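Limescale and flow rates in the Hurkville building

Readings taken in March show that hot water flow on the second floor has dropped to 22 litres a minute, against 28 when the Florow heat exchanger was fitted. The cold side is unchanged, so the supply pressure can be ruled out.

Water in Hurkville is hard, and scale forms fastest where it is heated above 54 degrees. The exchanger had been set higher than that over the winter. It will be flushed with a citric acid solution, and the strainer on the inlet will be replaced with the finer Pendetti type. The old strainer let through grit from the street main – enough to mark the valve seats.

Hot water will be off from 6 am until noon while the flush is carried out. Cold taps, toilets and the heating circuit are not affected. After the work, please run each hot tap for two minutes before use and clean any spray heads that still give a weak flow.

The softener on the Buenaventura side has a 2000 litre interval between regenerations and will stay on that setting. Flow will be measured again a month after the flush, at the same taps and with the same meter.

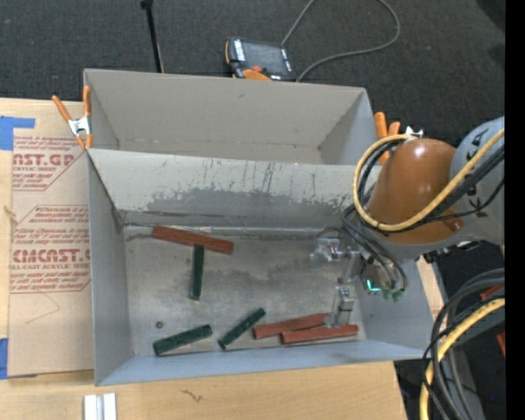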